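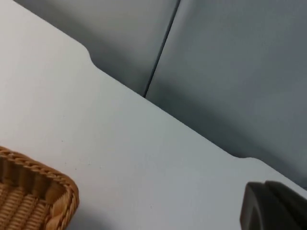

Lautaro Cabral makes tea the way some people make soup, in a big dented pot with far too much ginger in it, and he would not hear a single question from me until I had finished my first cup. I had come to talk about his new book, *The Long Sitting*, a history of one small Zen group in the hill town of Povov, and I had a page of neat questions ready. We got to maybe half of them. The rest of the afternoon went wherever he wanted it to go, and I was happy to follow.

The book is a slim one for something that took him 9 years. He started it as a pamphlet for the people who sit at the Brustholm house, a short account of how the group came to be there, and he thought it would fill a winter. "I had a box of letters and I thought, well, I will put them in order and add some commas," he told me. "Then I read the letters properly. There were 327 of them, and they did not agree with each other about anything, not even about who had founded the place."

That disagreement turned into the heart of the book. The older members remembered a teacher called Mujić, a retired schoolmaster who had learned to sit from a traveling monk and who taught in his own kitchen on Sunday evenings. The younger ones had been told that the group began much later, when the Brustholm house was bought and a proper meditation hall was put in upstairs. Cabral gives both stories their full room, and I asked him whether he had a favorite.

"Oh, the kitchen," he said right away, and then laughed and put his hand over his mouth. "You see, I tried so hard in the book to be fair! But yes. Mujić had three cushions and one of them was a folded coat. When he talked about emptiness he was also watching the potatoes. I trust that kind of teaching. I learned to sit in a kitchen myself, my aunt's, and I think I will always hear the dharma with a lid rattling somewhere behind it."

He is more careful when he speaks about doctrine, and slower too, with long stops in which he looks at the ceiling. Readers who come to *The Long Sitting* hoping for a guide to practice will find only one chapter of that sort, the sixth, and he told me he very nearly took it out. It deals with compassion, and with the old complaint that people who sit facing a wall are hiding from their neighbors.

"My editor at Prasis wanted it longer and I wanted it gone, so it stayed the same length," he said. "I am not a teacher. I can say what I have seen, that a person who sits every morning may still be rude at breakfast. I have been that person. What changes, if you keep on, is that you notice a little sooner. You hear the rude thing while it is still in your mouth. Some days you even swallow it."

I told him that this was the passage I had copied out for my sister, and he was so pleased that he got up and refilled both our cups, though mine was still nearly full.

We talked for a good while about the letters themselves. A few are quoted whole, among them a furious one about whether visitors should be allowed to sit in chairs (Mujić said yes, several people stopped speaking to him, and one of them came back years later needing a chair). Others appear only as a line or two. Cabral wrote to every family he could trace before he printed a word, and he left out anything that he felt had been meant for one pair of eyes. He still minds the loss of a long letter written one January, from a woman who gave up the practice and explained why, gently and at length. Her children asked him not to use it.

"They were right to ask, and I was sad for a month," he said. "It was the best thing in the box. She had no bitterness in her. She had sat for half her life and then she went back to her mother's church, and she wrote to thank everyone for the quiet. I think about her more than I think about Mujić."

Prasis printed 700 copies, which struck Cabral as wildly hopeful, and he has been carrying some of them around in a shopping bag ever since. He will read from the book at the Brustholm house on 27th August, after the evening sitting, and there will be chairs. When I asked what he might write next he shook his head, then admitted that somebody in Povov had just found another box in an attic.

"I have not opened it," he said. "I have only lifted it, to see how heavy it is. Will you have more tea?"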